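Workshop notebook, Zanero bench, September

Kettle on, heating on, and I have the place to myself until the others come in, so I am going to write this up properly for once instead of leaving you all a sticky note and a sigh.

The question from the last meeting was whether we can tell the Witier people that laundry is a solved chore, or nearly, or not for a good while yet. I said I would put down what I think, having sat with it for most of the month, and I'm afraid it comes out as a bit of everything. Sorting by colour is fine. Picking one garment off a flat surface is mostly fine. Knowing what you have got hold of once you have picked it up is still a dreadful business, and I have grown quite fond of it as a problem (you have to, or you'd go and do something else!).

Shirts and tops are where I keep losing my afternoons. A towel has four corners and behaves itself, but a top has a neck, a hem and two sleeves, and any of them can be hiding inside any other. When it is spread out the program finds the neckline quickly and everything after that follows nicely. When it has been dropped in a heap, the best it can do is take hold of an edge, lift, have a look, put it down and try again, and I have watched it go round that loop until my tea went cold. The cap on retries is set at 5 for now. Please leave it there, whoever is tempted, as the older notes were all made with that setting and I should like to be able to compare.

Bright garments on grey upholstery, and cloth close up at the fingers:

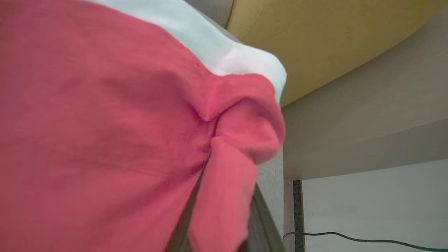
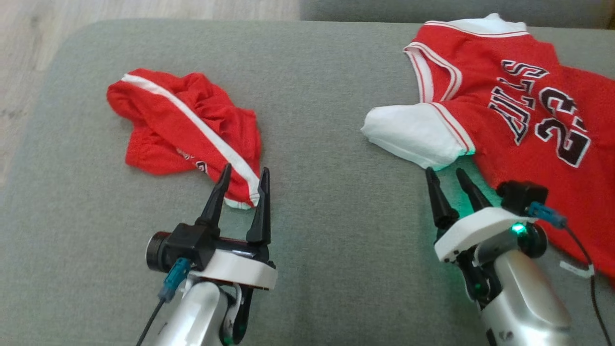
Can a machine do the household laundry yet?
Only in pieces. It can pick up, carry and sort reasonably well, and it can fold simple flat things if somebody sets them out first, but going from a full basket to a tidy pile without help is still beyond anything we have running.

Now, the dull but useful part. The Magyar routine (the slow one, which lifts and then waits for the cloth to stop swinging before it looks) is much kinder to thin cotton than the Gaditz one, and I would use it for anything light. Gaditz is quicker and copes well with heavy things like jeans and bath towels, where there is hardly any swing to wait for. I did try mixing them, with Gaditz for the pick and Magyar for the look, and it was promising right up to the point where the two disagreed over which way was up. There is a note in the shared folder under run 868, with my grumbles at the bottom, and I would be grateful if someone fresher than me read it through.

The pause after lifting is 2000 milliseconds at present. I have a feeling it could come down a good deal for short-sleeved things and ought to go up for anything long, but I haven't tested it and I don't want a feeling going into the settings file.

On the shop-floor side I am more cheerful. Folding dust sheets and sorting rags are the same sort of job with far less fuss, as a slightly crooked rag does no harm to anyone, and if Witier would be happy with that as a first step I think we should offer it. I'd want a batch of 100 rags done in one sitting before we promise anything in writing.

Still to do: wash the test towels, which have gone stiff. Ask for longer cable ties. Find out whether the soft fingertips can be had in a grippier rubber, and whether they mark pale cloth. Try socks again, when I am feeling brave.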